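Chapter 4
When the Robot Stops and You Don't Know Why

I want to start this chapter with a fault I got wrong for most of a Saturday, because I learned more from it than from the stuff that worked the first time.

We had a two-arm sorting cell on the bench in Grincombe. Three bins, a few light objects, one hand on each arm. The job was to move things between bins without the arms bumping into each other. It had been running fine all through May, and then the left arm began to quit in the middle of a reach. No alarm, no grinding noise, nothing dramatic. It just stopped where it was, and the right arm carried on as if it had the table to itself (you can see why I didn't love that!).

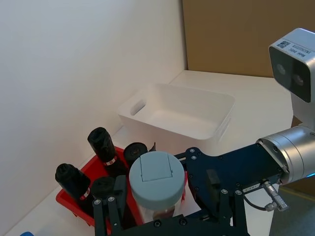 My first guess was the cable. It's always my first guess. I wiggled connectors, I swapped a lead, I ran the cycle 12 times and got 12 clean runs, so I wrote "fixed" in the log and went to get a sandwich. Ngaio Cosgrove ran it again while I was out and it stopped on her second try. She crossed out my "fixed" and wrote "not fixed" under it, quite neatly.

So please learn this one from me -- a fault that comes and goes will happily stay away while you're watching. A dozen good runs felt like proof, and all I had was a lucky stretch. We now ask for 200 cycles before anybody gets to write that word.

The real cause was in the messages between the two controllers. Each arm was supposed to tell the other "I'm in the shared zone" before it reached over the middle bin. If the reply took longer than 500 milliseconds, the left arm gave up and held its position, just as we'd told it to. The right arm had no such rule. I'd written the rule for one side and meant to copy it across, and I never did.

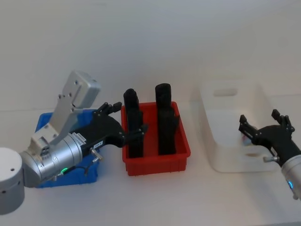

Think about what that means for your fingers. A stopped arm looks safe. People lean in, they reach for the thing it was about to pick up, and the other arm is still under power and still has a program to finish. Darcy Costigan very nearly did exactly that, and I was standing right next to him with my mouth full.

We'll spend the rest of the chapter on three questions. What does each arm do when it stops hearing from the other one? Who gets told? And how do you restart without anything moving that you didn't expect to move? Keep a pencil handy, there are timing diagrams and they're easier if you scribble on them. 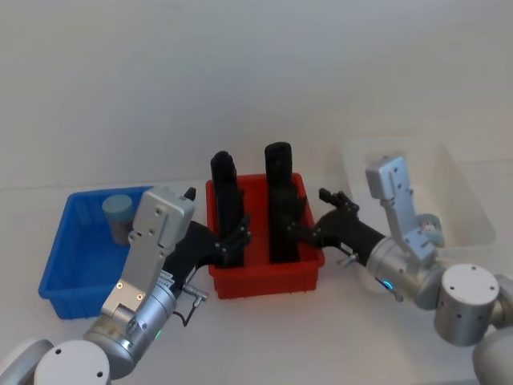 Stosen Two-Arm Teaching Group

4.1 Stopped is not the same as safe

Let's sort out some words first. A hold means the arm stays put with its motors on. A protective stop means it has halted and won't move again until the cause has been cleared and somebody resets it. An emergency stop is the big one, and in our cell one button now covers both arms. Before my bad Saturday there were two buttons, one per arm, and I thought that was tidy.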